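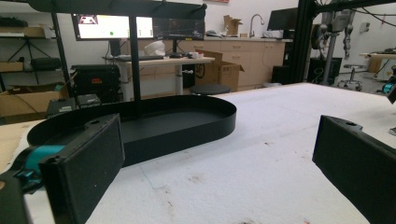

About Tulberg

Tulberg is a small workshop that makes foam inserts and packing trays for tools, instruments and anything else that should not move around in its case. We started with one bench and one client, Grodgate, who needed 200 inserts before the end of August and could not find a shop willing to cut so few.

Erasto Muli runs the workshop and still does most of the layout work. There are 4 of us now. Drawing and cutting happen in the same room, so the person who measured your part is usually the person who cuts the foam for it.

Most of our orders are short runs. The smallest so far was 7 pieces, for Kashindye, and we are happy to go lower. We do not keep a catalog. Send us the item, or a drawing with the outside dimensions and the depth, and we will cut a sample from white sheet for you to try. Changes to the first sample are free. Color and density can be settled later.

We do not make molded parts or printed cartons. For cartons we work with Presidia and can order them along with the inserts.

Visits are by appointment. Please bring the item with you, along with its charger and cables if they go in the same case.

Page updated 2/29/20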